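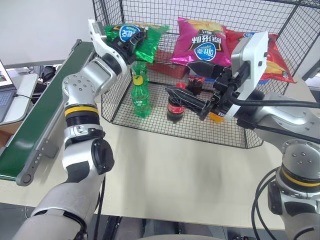
How close can visitors stand to the basket cell while it is running?
Behind the yellow floor line, 174 cm from the table edge. Staff may step over it only when both arms are parked.

Menstead Open Day, pre-opening safety check
Station 4, two-arm picking, drinks and snacks
Date: September 5, 2024

1. Emergency stop, visitor side. OK. Pressed with arms moving, both stopped.
2. Emergency stop, operator side. OK. Label is peeling, replace before December visit.
3. Arm speed limit set to demo mode. OK.
4. Cables on both arms free through full reach. OK with comment. Run the widest reach once more after lunch and watch the right arm loops.
5. Cables on floor under table. Not OK at first check. Cover strip fitted, rechecked, OK.
6. Gripper fingers, wear and tightness. OK. Left gripper holds chip bags at the top seam without splitting them.
7. Wire basket fixed to tabletop. OK. Check again each time it is refilled.
8. Bottles capped and upright before start. OK. No glass at this station.
9. Conveyor side rail screws and end roller. OK. Belt to stay off during the school groups.
10. Laptop stand steady, screen readable from operator's chair. OK.
11. Fire exit behind Station 4 clear. Not OK. Two Stola crates in the way, moved to the Balodau hall.
12. Visitor limit posted at door. OK. Sign says 74, matches the Nechyporuk floor plan.

Comments
Test run was 172 picks with one dropped bag. It fell inside the basket. Operator to pause both arms before reaching in, also for dropped items.
Item 4 still open.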